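Komorau Institute Opens Archive of Political Violence Case Files to Outside Researchers

KOMORAU, August – The Komorau Institute for Conflict History will open its Skanholm Collection to outside researchers this month. The collection holds case files on political violence and covers a period of 60 years. It includes court records, police bulletins, leaflets and trial transcripts in 13 languages.
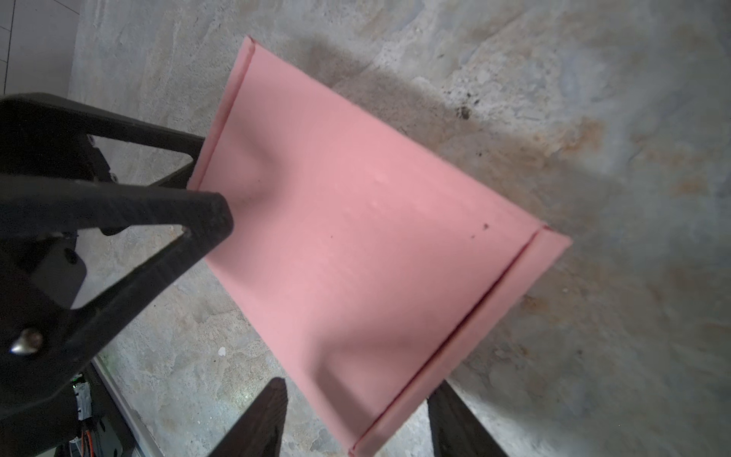 Scope of the collection

Files are arranged by incident, then by issuing body. Each record lists the date, the location, the stated motive and the source of the claim of responsibility. Where sources disagree on attribution, all versions are kept and marked as disputed.

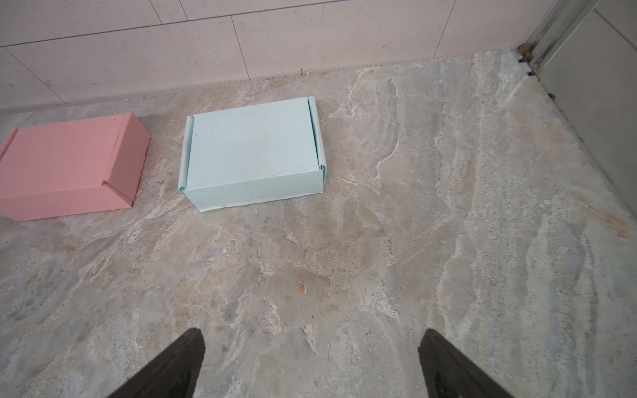
The finding aid uses the Bukum coding scheme, which separates attacks on persons from attacks on property and records failed plots under their own heading. Roughly 98 percent of the files have been coded. The remainder are under legal review and will be released in stages.

"Earlier catalogs grouped incidents by organization, and groups often changed names," said Merike Žukauskas, head of collections. "Coding by incident lets a user compare cases without first settling who was in charge."

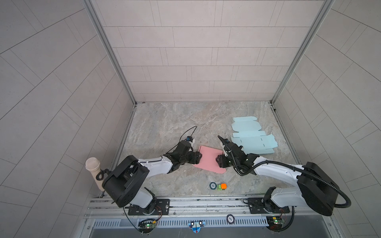

Photo: Komorau Institute

Access and conditions

Researchers may apply for reading room access for up to 10 working days per visit. Applications must include a short project outline and proof of affiliation. Files that name living witnesses are supplied in redacted form. Copies may be ordered until 3 p.m. on Friday of each week. 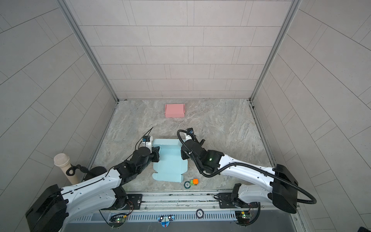
Closed pink mailer box, tiled back wall.

A companion data set, Lumanlan, contains the coded fields without the source documents. It may be used for teaching and does not require an application.

"The data set is meant for courses and for first queries," said Ľubomír Kopecký, data editor. "Any claim about a single case should be checked against the file."

Inquiries should be sent to the Institute's reader services desk.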